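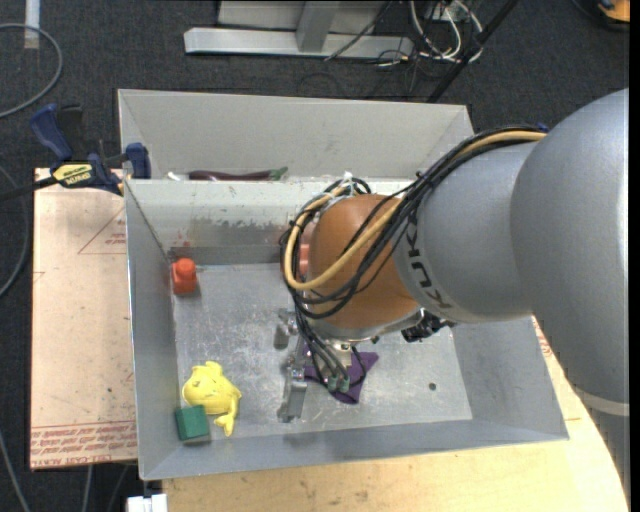
Chapter 2
Preparing Walls for Interior Paint

Most faults in a finished wall begin before the first can of paint is opened. Flaking, stains that come back, and a rough surface usually have their cause in the layer under the paint. For this reason the painter should study the wall first and write down what it needs. In a workshop this survey must include everything that hangs or moves near the wall. A robot arm with a thick bundle of black cables and a yellowish hose in wide loops, for instance, needs a cover that leaves these lines free, and the cover is planned together with the owner of the machine. In a house the same survey is simpler — furniture, lamps, curtains and switch plates.

In this chapter we follow one job from the survey to the primer. The rooms belong to a house in Ellarmont, painted in February by the small firm of Wilma Geddes. The total wall area was 671 square feet, and 74 of these had old water stains.

You will learn how to:
wash a greasy wall and let it dry
fill cracks and sand the filler smooth
choose between a stain-blocking primer and a common one

Section 2.1 treats washing. Many beginners wash from the top down, but dirty water then runs over the dry wall and leaves marks which are hard to remove. It is better to wash from the bottom up and to rinse from the top down. Change the water often, also when it still looks clean.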